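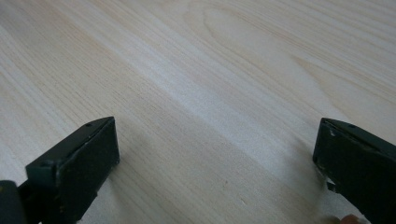

Last updated: November, 9.40 pm

Right, gutter cleaning. A man knocked at ours this afternoon and told me my gutters were "at risk". I asked at risk of what. He said it was hard to say from the ground. Thread.

He wanted 300 quid for a "full seasonal clear". We live in a two-bed terrace. You could do the front with a trowel and a decent run of podcasts.

His leaflet says the firm is called Odance and has cleared 2000 homes in Blackburn. Since when? Doesn't say. Which homes? Doesn't say. I asked three neighbours and none of them had heard of it.

The leaflet also says blocked gutters are the "number one cause" of damp. Number one according to who? I've had damp twice. Once it was a cracked sill, once it was the tumble dryer venting into a cupboard.

I'm not saying gutters don't matter. Ours overflowed by the back door two winters ago and left a green stripe down the brick that I still haven't got rid of. I'm saying I'd like someone to look before they give me a price.

Makis Petridis has replied to say he paid for one of these and they sent him "before and after" photos. Makis, was it your gutter? He has gone to check.

Update from Makis: his gutters are black. The ones in the photos are white.

Then there's the add-on. For another chunk of money they'll fit Nillberg brush inserts, which you supposedly never have to touch again. My sister-in-law Fotini has had brushes in hers for a while and there's moss growing on the brushes.

Several people asking about the vacuum method, where they stand on the drive with a long pole. Might be fine. Evangelia Karras says hers was done that way and it shifted the leaves but left the silt sitting at the bottom. She ended up getting somebody with a ladder anyway.

And the guarantee. It runs for twelve months and doesn't cover "leaf fall, moss, nesting or severe weather". So what does that leave? Tennis balls?

Things I'd ask before paying anyone:
Are you insured for working at height, and can I see it?
Do you clear the downpipes or only the gutter?
Do you take the muck away?
Can I pay once it's done?

My chap said no to the last one. Deposit up front, card only, price good until teatime. I shut the door.

Rang Rotside instead, who did my mum's. They quoted less than a third of his price over the phone and the woman said if it's only the back corner she'd do that bit on its own. I'll believe it when I see the invoice, but at least she asked what kind of roof it was.

Someone's asked if I'm going to report the leaflet. I've emailed them first to ask where the 2000 comes from. If I get an answer I'll put it on here.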